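Zwischenbericht an Gratance
Vorhaben: Neuer Markenauftritt und neue Verpackung für Dzene

Liebe Nyokabi,

du hattest dir beim letzten Mal weniger Tabellen und mehr Erzählung gewünscht, also bekommst du jetzt Erzählung (die Tabellen hängen trotzdem hinten dran, ich kenne eure Buchhaltung). Kurz vorweg: Wir liegen beim Logo gut in der Zeit, bei den Etiketten ein bisschen dahinter, und das Geld reicht.

Zum Stand der Marke. Dzene verkauft Gewürzpasten und eingelegtes Gemüse, bisher in Gläsern mit einem Etikett, das Godfrey Mrema damals selbst am Küchentisch gebaut hat. Er hängt daran, und ich verstehe das! Aber im Regal ist das Braun neben dem Braun der Konkurrenz einfach verschwunden. Wir haben deshalb den Schriftzug neu zeichnen lassen, mit einem breiteren z und einem Akzent in Safrangelb, der auch auf dem Deckel wieder auftaucht. Siobhán Costello hat acht Entwürfe vorgelegt, zwei davon sind in die engere Wahl gekommen. Gewonnen hat der schlichtere, bei dem der Name quer über das ganze Etikett läuft und sich auf der Rückseite fortsetzt. Wer zwei Gläser nebeneinanderstellt, bekommt also eine durchgehende Zeile. Das war so eigentlich gar nicht geplant und gefällt mir inzwischen am besten von allem.

Bei den Farben für die einzelnen Sorten sind wir noch nicht einig. Die scharfe Paste ist rot, da gab es keine Diskussion. Bei der milden schwanken wir zwischen einem warmen Grün und einem ziemlich frechen Rosa, und ich muss zugeben, dass ich im Lager Rosa stehe.
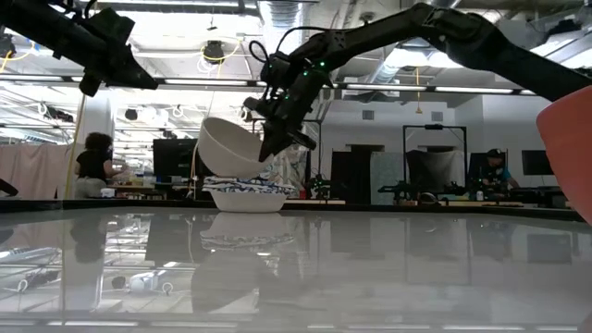
Svitlana Harasym findet, das Rosa sehe nach Joghurt aus, und wer im Laden nach etwas Herzhaftem suche, greife daran vorbei. Außerdem müsse man an die Gastronomie denken, wo die Gläser offen auf der Theke stünden und der Inhalt die Hauptfarbe sei. Da hat sie leider einen Punkt. Wir drucken jetzt beide Varianten als Muster und stellen sie in den Laden von Kurkine, der uns dafür ein Regalbrett freiräumt, direkt auf Augenhöhe.

Dann die Etiketten selbst, das Sorgenkind. Das ungestrichene Papier, das wir wollten, wellt sich im Kühlregal. Die Druckerei Drirgate hat uns eine Alternative mit 105 Gramm pro Quadratmeter geschickt, die sich fast genauso anfühlt und die Feuchtigkeit besser verträgt. Mehrkosten entstehen kaum, aber der Wechsel hat uns Zeit gekostet, und die Stanzform musste auch noch einmal angefasst werden – die Ecken waren zu spitz und lösten sich zuerst. Auf der Rückseite haben wir außerdem die Nährwerttabelle neu gesetzt. Die Angaben je 100 Gramm waren vorher so klein, dass Godfrey sie ohne Brille selbst nicht vorlesen konnte (wir haben es ausprobiert, es war ein lustiger Nachmittag).

Die Texte schreibt weiterhin Vilgot Dalen. Er hat die alte Gründungsgeschichte auf drei Sätze gekürzt und den Rezepttipp nach oben gezogen. Ich hätte gern noch die Großmutter drin behalten, aber auf so einem Glas ist eben nicht viel Platz, und auf der Website darf sie bleiben.
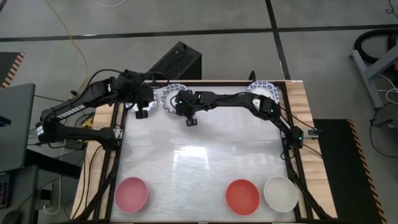

Letzte Änderung dieser Seite: April, 16:40 Uhr

Was als Nächstes kommt: Die Musterdrucke gehen raus, sobald die Stanzform freigegeben ist. Danach stehen sie bei Kurkine, und Svitlana notiert, was die Kundschaft dazu sagt. Eine richtige Marktforschung wird das natürlich nicht, die war im Antrag auch nie vorgesehen, aber ein Gefühl bekommen wir dafür schon. Parallel baut Siobhán die Vorlage für den Versandkarton, einfarbig bedruckt, damit er bezahlbar bleibt.

Eine Bitte hätte ich noch. Im Posten Fotografie ist Geld übrig, im Posten Druck wird es durch die Papiergeschichte enger. Dürfen wir umschichten? Die Gesamtsumme bleibt gleich. Eine kurze Mail von dir genügt mir, dann kann ich Drirgate Bescheid geben und die Leute dort müssen die Maschine nicht länger für uns freihalten.

Muster schicke ich dir natürlich zu, in Grün und in Rosa. Sag mir ruhig, welches du nehmen würdest!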